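Keeping Fruit and Cut Vegetables Together in a Shallow Box
Folgate Household Guidance, prepared by Nermina Kos

A shallow cardboard lid with a white interior makes a serviceable tray for small amounts of produce. Wipe the inside with a dry cloth and leave it open on the table.
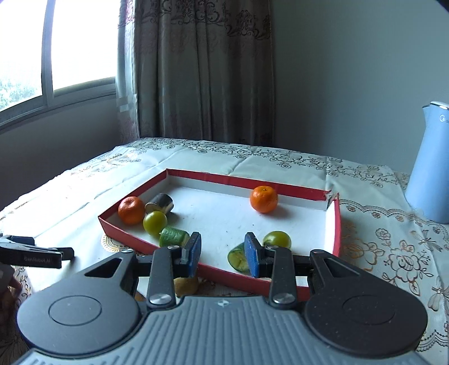
Place whole citrus fruit in first, towards the sides. Cut pieces should be no more than 4 cm thick and should be used the same day – cucumber and aubergine soften quickly once cut.

Stand short pieces on end where they are steady, and lay longer ones flat. Small round fruit goes in last, near the front. Replace the box when the cardboard becomes damp, or after up to 15 uses.

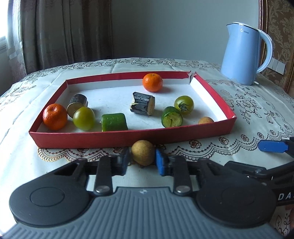

Mandarins, tomatoes and cut vegetables in a red box lid.

Keep the kettle well away from the box when pouring.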